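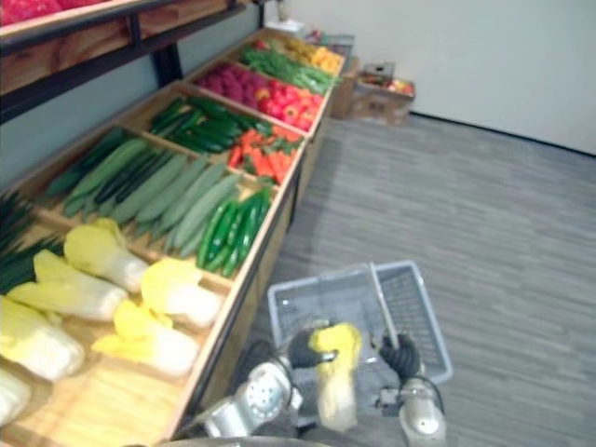
What I Learned From a Month of Buying Vegetables Properly

So I have a confession. For years my vegetable shopping went like this: walk in hungry, grab a bag of salad, grab a cucumber, feel virtuous, leave. The salad turned to soup in the drawer. The cucumber went bendy. I'd throw both out and do it all again the next week.

Then in November I decided to spend one month shopping for vegetables like a grown-up. Loose ones, by the head and by the handful, with a basket and no cart. I can fill a cart without noticing, but a basket gets heavy and makes me think about soup.

The napa cabbage was my big discovery. I'd always walked right past it (it looked like a commitment), and now there's one in my fridge pretty much all the time. I love those frilly pale yellow tops and the fat white ribs. They're really two vegetables: the ribs go in the pan first, the leafy part goes in right at the end, and dinner is done before the rice is. I pick one up and squeeze it a little. If it feels heavy and tight, it comes home with me. A brown speck or two on the outer leaves doesn't bother me, I just peel those off.

My friend Conall Cronin thinks I've lost my mind about cabbage. He came over for dinner and got cabbage with noodles, then took home a jar of cabbage pickles. He did text me later for the pickle recipe, so, you know.

Here it is, Conall, and anyone else who wants it. Chop half a napa cabbage into pieces as wide as two fingers, toss it with a tablespoon of salt, and leave it in a colander for an hour. Squeeze it out hard. Then mix in rice vinegar, a spoonful of sugar, a grated carrot, some sliced green onion and as much chili as you can stand. Pack it in a jar and put it in the fridge overnight. Mine never lasts past lunch on the second day!

Cucumbers. I used to think a cucumber was a cucumber, but I get fussy now when there's more than one kind side by side. The long, pale, ridged ones I like for smashing: whack them with the flat of a knife, tear them up, add garlic and soy sauce and a bit of sesame oil. The smaller, dark, glossy ones get sliced thin for sandwiches. I go for firm all the way to both ends. If the tip gives when you press it, put it back and try its neighbor.

Zucchini I'm still on the fence about. I buy them because they're shiny and I'm weak. Grated into pancakes with an egg and plenty of black pepper, great. Boiled, no thank you, I had enough of that as a kid.

Carrots with the tops still on are worth it to me, mostly because the tops tell on them. Perky greens, good carrot. Just cut them off when you get home or the carrots go rubbery on you. I chop a few of the greens into whatever salad is going, and the rest end up in the stock bag in the freezer.

And red peppers! I roast a whole tray at once. Sixteen was too many, I'll admit. Seven fit on my pan without touching, which means they char instead of steaming, and then I peel them standing over the sink and eat at least one right there with salt. The others go in olive oil and get put on toast, eggs, pizza, more toast.

A few things about the basket, too, because I've crushed enough stuff to have opinions. Heavy and hard goes on the bottom, so that's carrots and zucchini. Cabbage next. Peppers on top, where they won't get bruised. Green onions stand up along the side, sticking out past the rim so their leaves don't get folded over.

I also stopped washing everything the second I got home. I used to be so proud of my sparkling clean vegetables and then they'd all go slimy. Now I wrap the cabbage in a dish towel and stick it in the drawer, dirt and all, and wash what I need when I need it. The cucumbers live on the top shelf at the front, where I'll see them.

I haven't thrown out one cucumber since I started, and I've got half a cabbage left for tonight. Next I want to try braising it whole with butter, which Ebenezer Asamoah from my old building swears by. If you've done it, tell me how long it takes, and whether you put the lid on.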